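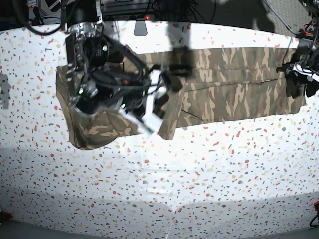

31 January 2021

Camo fabric, folding / creasing notes. Continues from the December pages.

Started late, heater in the workroom took forever. Got out the Gurine lot first because the Pernby bundle was still tied up and I didn't feel like fighting the string. Washed everything once, cold, line dried indoors. No softener. Somebody wrote "soften?" on the December sheet, please don't, we lose the comparison with the unwashed pieces.

Order for today:
trousers flat, legs together
fold once lengthwise, press by hand only
leave under the 5 kg board, 53 minutes (was going to be an hour, got called to the phone)
open out, look at the crease from both ends
refold on a new line

Gurine twill holds a crease much better than I expected. Still a clear ridge after opening, and it stayed after I shook the garment out twice. Pernby goes soft almost at once. Same weight on the ticket, so either the ticket is wrong or the finish is doing more than we gave it credit for. My money's on the finish.

Waist end is a pain. Bulk of the band plus pockets means it never lies level with the legs, bunches up and slides. Tried tucking the pockets in first, bit better. Tried folding from the hem up, better again. Write this into the folding sheet, hem first, band last. Crichton's own packing card says band first and I can't see how they get a square stack that way.

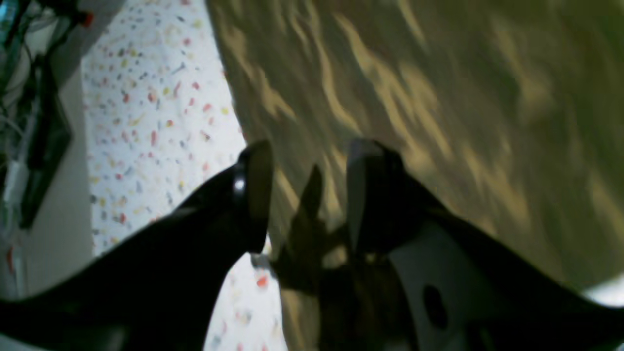
Then wear. Rubbed patch on the seat piece, 200 strokes with the dry felt, then another 200 same place, so 400 total. Khaki parts of the print go pale before the brown does. Hard to judge by eye though, the pattern hides everything, I kept losing the edge of the patch. Chalked the corners after that. Should of done it at the start. Chalk brushes off fine.

Pilling: none on Gurine. A few bobbles on Pernby, inside of the knee only. Bagged and labeled.

Seams. Felled seam on the inside leg is stiff and pulls the fold over to one side. You line the hems up nicely and by the time you get to the knee the cloth has walked off. Pinning helps but leaves marks in the Pernby so no pins there. Use the flat clips from the drawer under the iron.

Called Umgate re the second roll. Not shipped yet. They want to know if we'll take the older print, darker ground. Said yes if it's the same weave, waiting to hear. If it's a different weave we'd be starting the whole crease table over and I'm not doing that in a short month.
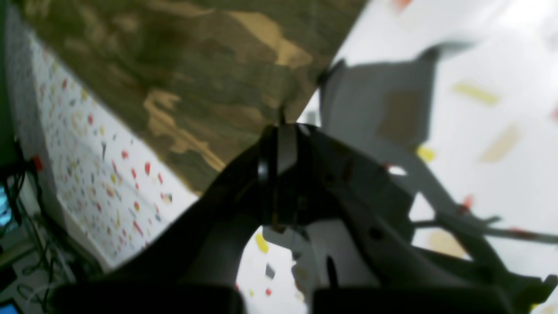
Color sorting is the next headache. The three batches need to be told apart at a glance and on paper they all read "woodland". Going by the print itself is no good either, every one of them is some mix of olive green, dark brown and sandy tan blotches, and against the speckled white they look like the same cloth until you put them edge to edge. So: a stitched tag at the left hem, red thread Gurine, blue Pernby, white Crichton. Not pen, pen vanished on the last lot. Do the tags before anything else gets washed.

Still to do
crease recovery overnight, both lots
re-weigh Pernby, scale was drifting, zero it first
tags (see above)
fix folding sheet, hem first
find the other flat clip, had a pair in December
ask Umgate for a swatch of the darker print before the whole roll turns up

Left the Gurine pair folded under the board on the long shelf. Please don't move it untill I've read the crease.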